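"The grid does not care about your forecast"

Sugeng Hutapea came to the energy business by way of a fish cold store. He was a maintenance electrician then, and his task each evening was to switch off two of the compressors so that his employer would not pay the peak price. "I did it by hand, with a paper list on the wall," he says. "Some evenings I forgot, and in the next month everybody knew it from the bill."

Today he leads Sondeo, a small company that sells software for moving the electricity use of cold stores, dairies and water works to the hours when there is much wind or sun. The company has 30 employees and its product, called Uvdale, is now running at 384 sites. In September it closed a supply agreement with the regional network operator Sisthorpe, which will pay those sites for lowering their consumption when the lines are full.

We met at seven in the morning, which was his choice. He drinks tea from a soup bowl and answers slowly.

I wanted first to understand why a network operator pays a dairy for doing nothing. Hutapea corrected me at once. "The dairy is not doing nothing. It makes the same milk, it cools the same milk. It only cools it at four in the afternoon and not at six. For the operator this is worth money, since otherwise he must build a new cable, and a new cable takes him nine years with all the permits."

The payment is modest. A middle-sized cold store may earn back the subscription and a little more, he says, and he does not like it when his own sales people promise bigger sums. The first contract with Sisthorpe covers only the winter months, and only the northern part of the network. If the results are good, it can be made longer by two years.

What good results mean was, according to him, the hardest part of the negotiation. The operator wanted to count only what was delivered in the exact quarter of an hour that was asked for. Sondeo wanted an average over the evening. "We lost this point," Hutapea says, "and today I think they were right. When the line is too hot, it is too hot now. The grid does not care about your forecast and it does not care about your average."

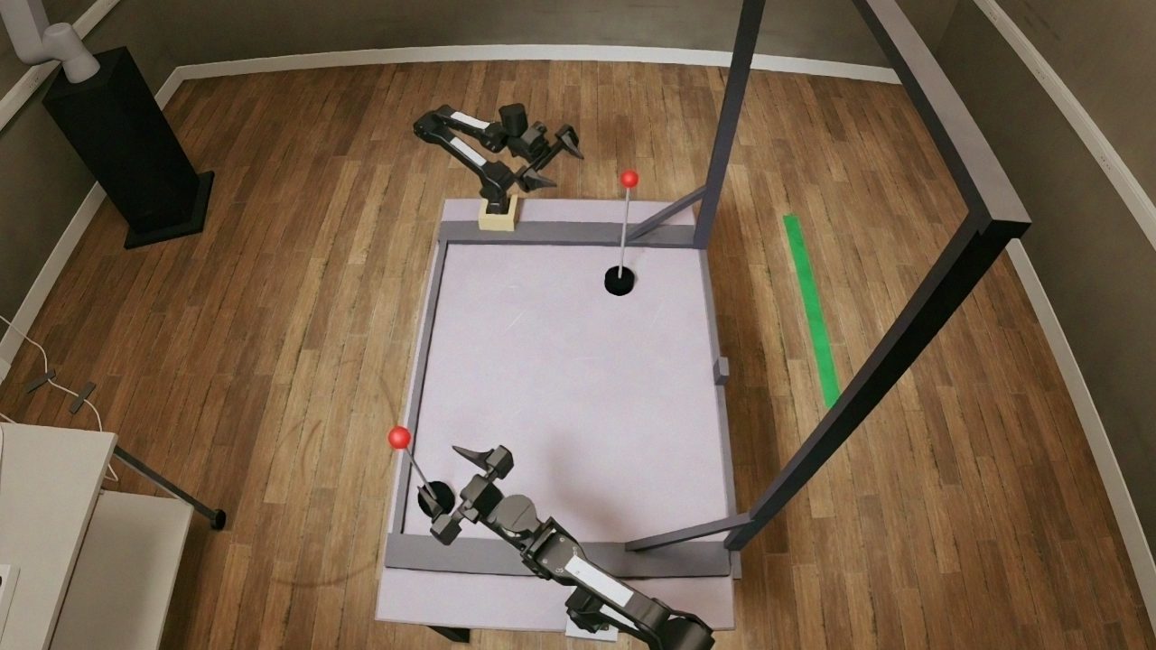

The software makes its plan once a day and then repairs it every five minutes. Much of the work of the engineers goes into these small repairs, for example when a lorry arrives late with warm goods or when a door stays open. Before a change goes to customers, it runs against a model of a cold store with all its pumps and fans, and Hutapea has a strong opinion about such models. He compares them with the computer-rendered picture of two robot arms at one table, one reaching in from the far end and the other from the near end. "In the computer the floor is always clean," he says. "We also have a very clean cold store in the computer. There the sensor never has ice on it." For this reason each new version spends three weeks at a real site, with a person who can take back the control.

The real site is usually Ong, a family firm which freezes vegetables and berries and was the first paying customer. The relation did not start well. During the second week the program let one chamber become two degrees too warm, and the night shift pulled out the cable of the controller. No goods were lost, but Hutapea drove there before breakfast to apologise. "They did not shout. They showed me the temperature curve, printed, and they waited until I explained it. I could not explain it. I had to say that I would come back."

He came back with a rule that is still in the product: the limits are set by the people at the site, on a box that the software can read but cannot write. Some investors found this old-fashioned. He tells them that it is the reason why customers stay, and that in the last year only one has left, a brewery that closed.

The money is the next question. Sondeo has lived until now from subscriptions and from one early loan, and the work for Sisthorpe must be paid in advance, with new meters and a second control room. The company is therefore looking for outside capital for the first time. Hutapea does not name a sum. He would like to have about 827 sites connected before the end of the contract, and he admits that the number comes from the plan of the finance department - "they like a number that looks calculated".

Is he not afraid of the big suppliers, who can give the same function for free with a new compressor? He thinks for a long time. "With a new compressor, yes. But go and look at what is standing in the cellars. It is thirty years old, it has three different makers, and the manual is in a language that no one there can read. For that work they will not come."

The old paper list from the cold store he has kept. It hangs in the kitchen of the office, next to the rota for the dishwasher.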